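Workshop assistant and test rider wanted — Fisison Scooters, Pilgate

Posted 9/1/19

Fisison is a small dealer and repair shop for scooters and light motorcycles. We sell new and used machines from 50cc to 400cc, and we service nearly every make that comes through the gate. At present we are looking for one person to join the workshop in Pilgate, full time, to begin as soon as it is possible for both sides.

The work

You will spend the larger part of the day in the workshop beside our senior mechanic, Tavion Obi. The jobs are the usual ones for a shop like ours: oil and filter changes, drive belts and rollers, brake pads, tyres, batteries, carburettor cleaning on the older machines. Every scooter which leaves us after a service is ridden first on our test route, a loop of 12 miles with one steep hill, some town traffic and a stretch of dual carriageway. You will ride it in most weathers, and you will write your remarks on the job card afterwards. We ask for full sentences on the card. "Rides OK" does not help the person who has to look at the same machine in November.

Twice in the month you will also go with the van to collect scooters from customers who cannot bring them in. The van is an ordinary one with a ramp and wheel chocks, and we will show you how to strap a maxi scooter without scratching the side panels.

The Sekham range

From this spring we are dealer for the Sekham touring scooters, and we need somebody who will learn these models well. They have a automatic transmission which is different from the ones we know, and the training for it is given by the importer, Han, over 2 days. We pay the course, the travel and your normal wage for these days. The parts list for the range has 773 numbers in it, so a person who likes order on the shelves will be happy with us.

What we ask from you

A full motorcycle licence is necessary. Without it you cannot do the test rides, and we are sorry but we cannot wait until you pass.

You should have worked on two-wheelers before. It can be in a shop, in the army, at a college or in your uncle's garage, but you must be able to tell us which work you did yourself.

You should be able to lift and push a heavy scooter safely, and to speak with customers politely, also when they are upset about a bill.

A certificate in motorcycle maintenance is welcome but it is not a condition. The same goes for electrical knowledge — we see more and more faults in the wiring and fewer in the engine.

What we offer

The contract is permanent after a trial period of 12 weeks. Working time is 39 hours in the week, and Saturdays are shared between all of us in turn. You receive overalls, boots and a riding jacket, and staff price on parts and on one new scooter in each year. We keep the tools of the shop in good condition, but if you prefer to bring your own they are insured on our premises.

The shop looks after more than 78 regular customers with a yearly service plan, so the work is steady also in winter.

How to apply

Please write to Efa Watkins at the Pilgate shop, by post or by hand at the counter. One page about yourself is enough, together with a copy of your licence. Tell us also which scooter or motorcycle you ride now, and what you would repair on it first. Applicants we would like to meet will be invited for a half day in the workshop, which is paid, and afterwards there is a short talk with Efa and Tavion.

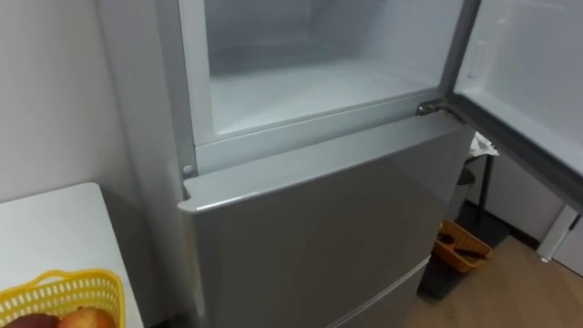
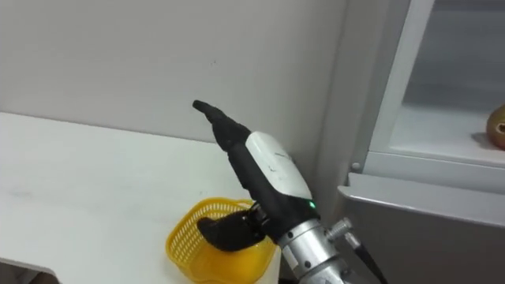
Top: fridge with the upper door open. Bottom: black and white robotic hand, yellow basket.

Letters are answered in the order in which they arrive. If you need the form in large print, please ask at the counter.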